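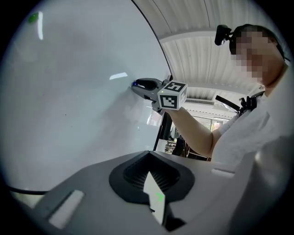
What color should a marker be on a white surface?
Pick a strong one. Red, blue and green all beat pastels in our tests!

Home Projects Reports Contact
22/02/2026 – by the Paewai student team
4 shares 5 comments

We loved this project! Our Kukmont room has a glossy white surface, and glare was our first headache – a pale marker just disappears in it. Red and blue stay easy to find, even with a bright reflection close by.

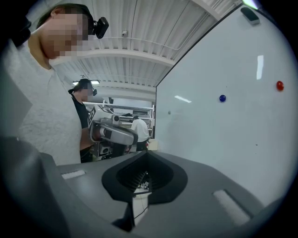

Moving the pieces
Small round pieces are fun to handle, but you have to grip them squarely. We did 53 moves and wrote every one down. Blue was the team favorite.

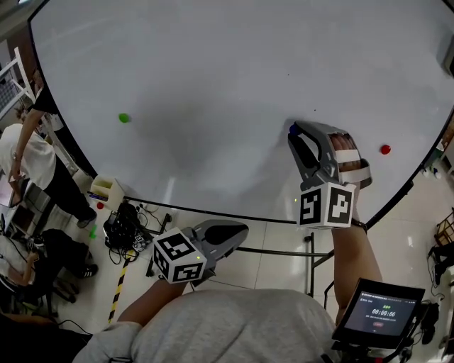

Next steps
In April we want to reach 100 moves and try yellow and orange. We also need to wipe off the little dark specks first!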